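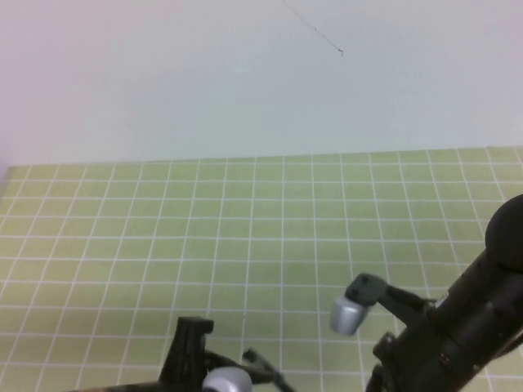
Right, the Drevmont soup story is back on my feed for what must be the 6th time, so let's go through it. If you've missed it: a village restaurant supposedly serves a broth made with water from the graveyard well, it's been allowed by law for years, and there's a waiting list of 2,000 people. I sat down with it last night and tried to find where it came from. I was there until gone midnight and my tea went cold twice.

First thing, the restaurant. Every version calls it Leiva. I found a Leiva in Drevmont and it's a shoe repair place! It does keys as well. No soup.

Then I tried the next village along, Stenach, as some of the posts say it moved there. There is a pub in Stenach. It does a leek broth on the winter menu and people seem to like it a lot (one review goes on about the bread for three paragraphs). Tap water, as far as anyone says.

The oldest copy I could dig up was on a joke site called Gredamov, posted one December. Same wording, same "a diner who asked not to be named", even the same spelling mistake in "cemetery". The page has a line at the bottom saying all stories are made up. Whoever copied it left that bit off.

By the time it got to my aunt's group chat it had 448 comments under it and most of them were people being sick-face emojis at each other. A couple said they'd eaten there. I'd love to know what they had.

The bit that gets me is the "legal since" line. It's in all of these stories, whatever the food is. I looked for a law and found 2 blog posts quoting each other, and that was that.

Anyway if someone sends you the soup one, scroll to the end and see if they name a street. Mine never do.

Also I now really want leek broth. If anyone's got a recipe that doesn't need a blender, send it over, mine's making a burning smell.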